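Workshop notebook, 8 October 2026
Natural dye bench, Momberg building: madder on cotton, second round
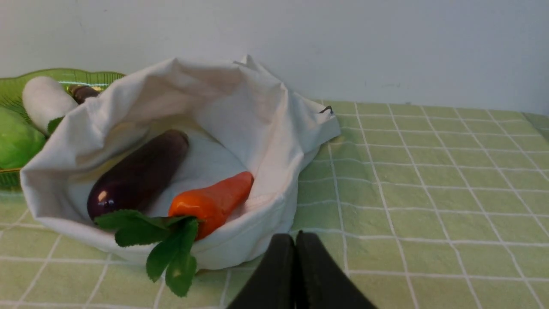

So, the madder. I came in early because I couldn't stop thinking about the skeins from last time, which dried to a sort of tired salmon when I was after brick. I had blamed the root, and then the water, and then (for one whole bus ride) the pot. I now think it was the scour, and I should have known that because I wrote the very same thing in this notebook back in April and underlined it twice.

Cotton holds on to its wax like you wouldn't believe. I'd been giving it a quick simmer with soda ash and calling it done when the water went yellow. This time I left it at a low simmer for 127 minutes, which is a silly number, but I was on the phone and that's when I got off. The water came out the color of strong tea! I rinsed, ran a second scour, and that one stayed much paler. Rinsed again until the water ran clear.

Did the drop test on a dry end of each skein. Sank right in on all of them except the one from the Besus cone, where the drop sat there in a bead and looked at me. I put that skein back in the pot by itself. If anybody is using up the rest of that cone, please scour it twice before you do anything else with it.

Mordant: tannin first, then alum, same as the card taped inside the cupboard door. I used the oak gall extract for the tannin, not the sumac, because the sumac jar has a lump in it the size of a golf ball and I didn't feel like chipping away at it. Overnight in the tannin, squeezed out, straight into the alum with no rinse between. I know some of you rinse there. I've done it both ways and I still couldn't tell you which side I'm on.

The root is from the Echeverría order, the coarse chop. It smells great, sort of like a barn with a candy drawer in it. I soaked it overnight and then poured off the first soak water, which takes some of the yellows and browns with it. Kept that water in the lidded bucket under the sink, by the way. DON'T DUMP IT. I want to try it on the wool scraps.

Now the heat, where I always get greedy. Madder goes brown on me if I let it get too hot, and our hot plate has two settings in real life, "nothing" and "boil." What worked was setting the small pot inside the big canner with water between them and leaving the plate on 5. It crept up nice and slow and then stayed put. On 6 it started climbing again and I had to pull the lid and stand there fanning it with a clipboard, so leave it on 5 and go do something else.

I added a spoonful of chalk to the bath since the Tralunville water is so soft. I can't swear the chalk did it, because I changed the scour too (yes, yes, one thing at a time), but the color coming up on the test skein was a proper red with some orange under it, and I said a word out loud when I lifted it. Left everything in to cool with the lid on.

Wet colors as they came out, for what wet colors are worth:

Test skein, fine cotton: warm brick, very even
Thick loopy cotton: same red, a little lighter on the inside of the plies
Besus skein: patchy at one end, coral at the other
Old pillowcase strip: the best of the lot, of course, and I can't buy more of it

The pillowcase thing bugs me. It's been through the wash for years, so the wax is long gone and the fibers are all roughed up, and it drinks color like crazy. I wonder if a few ordinary laundry cycles before the scour would get new yarn some of the way there. Worth a try with the cheap stuff.

The exhaust bath still had plenty in it, so I threw in a handful of unmordanted string just to see. Pink! Weak, streaky, and I expect it'll wash right out, but I'm going to pin it in the book anyway.

Other bits. The pH strips are almost gone. The big strainer has a split along the rim and is letting root crumbs through, so I lined it with an old stocking. The 4000 ml beaker is chipped at the spout, so pour from the other side, and please don't use it for anything hot.

Next time: same scour, same root, no chalk, and one skein with the rinse between tannin and alum. Skeins are on the rack by the back window, labels on the left-hand ties. They still need their soap wash once they've dried all the way through.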